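Home | Kitchen | Laundry | Workshop | Ask a question

White things and how to keep them white
Posted 08/12/2018 by Narendra

Quick one this week, boiler man due any minute. Lots of you asked about white surfaces after the last page on grout so here is everything I've got in the notebook, no particular order.

Tea stains in mugs and pots. Bicarb, a teaspoon, damp cloth, rub. Leave it ten minutes if it's bad. Rinse well or the next cup tastes of it. Denture tablets do the same job for a teapot you can't get your hand in, and they're cheap.

Grey marks on plates. Those are usually metal off the cutlery, not scratches. Run a fingernail over one – if it doesn't catch, it'll come off. Cream cleaner on a wet sponge, small circles, very little pressure. Don't use the green scourer. I did, on my mother's big serving plate, and it's been dull in the middle ever since.

Stacking. A bit of kitchen paper between each plate stops most of the grey marks coming back. Old tea towels cut into squares are better, they last for years. Leena Kuusisto wrote in to say she uses the felt backing off a worn out tablecloth, pinked round the edge so it doesnt fray. Good idea, pinched.

White painted wood. Sugar soap, weak. Weaker than it says on the packet. Wash from the bottom up and rinse from the top down, otherwise you get runs you can't shift. Change the water when it goes grey and not when it goes black. Skirting boards are worth doing in March before the sun gets low enough to show you everything. Do them on your knees on a folded towel.

White table tops. Never drag anything. Lift it. Felt pads under lamps and fruit bowls, check them twice a year as they pick up grit and then they're just sandpaper. Turmeric – wipe it straight away, cold water first, then washing up liquid. If it's already yellow try leaving the table near a sunny window for a day or two, turmeric fades in sunlight better than with anything in a bottle. Same for tomato on plastic tubs.
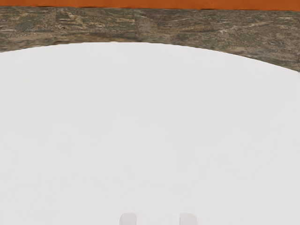
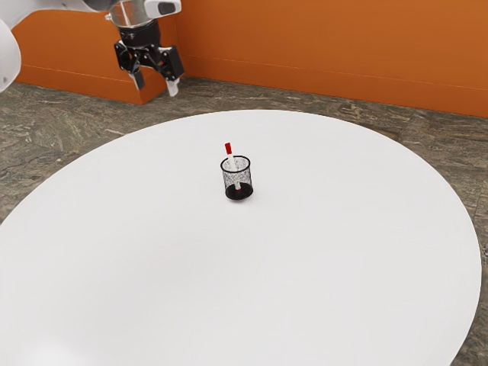 Round tables want wiping differently from square ones. Start in the middle, go round and out, finish with one pass along the edge with a clean bit of cloth. Go back and forth like you would on a worktop and you push the crumbs off on both sides. Two cloths, one damp one dry. Buff while it's still damp or it dries in streaks, worse if your water is hard like ours.

Stone floors. No vinegar! Everyone says vinegar. It eats limestone and marble and it'll take the shine off in one go. Warm water, a drop of ph neutral cleaner, mop wrung right out. If you don't know what your stone is treat it like marble till somebody tells you different. Grease spot on stone: make a paste of bicarb and water, spread it over thick, cling film on top, leave overnight, scrape off with an old bank card. May need doing twice. Third time I'd give up and put a rug on it.

Enamel sinks. Line with kitchen paper soaked in thin bleach, half an hour, window open. Not if you've used vinegar or limescale remover in there first, the two together give off gas that will put you in hospital. Rinse rinse rinse.

White cotton napkins. Soak before the wash, not after. Soda crystals in hot water, overnight in a bucket. Fabric softener makes them useless for mopping anything up so leave it out. Iron them slightly damp and put away properly dry, otherwise you get those little rusty looking spots in the folds.

Fridge seals. Cotton bud, soapy water, get right into the groove. Then a wipe of plain water and dry it. Dull job. Put the radio on.

Yellowed light switches. Mostly it's the plastic ageing and you wont scrub it out. Try a barely damp cloth with the power off at the board. If that doesn't do it buy a new one, and get somebody qualified to fit it if you're at all unsure.

Cloths. Wash at 60, no softener, dry flat. Keep the floor ones a different colour. When a cloth goes grey it's putting dirt on and not taking it off, so demote it to the shed for bikes and boots.

Somebody asked about magic sponges. They're fine on walls and trainers but they are very fine sandpaper in effect, so go easy on gloss paint and anything shiny. Test a corner first – the underside if it has one.

Next time: limescale, shower heads, and the kettle question again as I got 456 emails about it. Please stop sending me photos of kettles.

Door's going. Narendra

Filed under: Cleaning, Kitchen
5 comments | Older tips | Newer tips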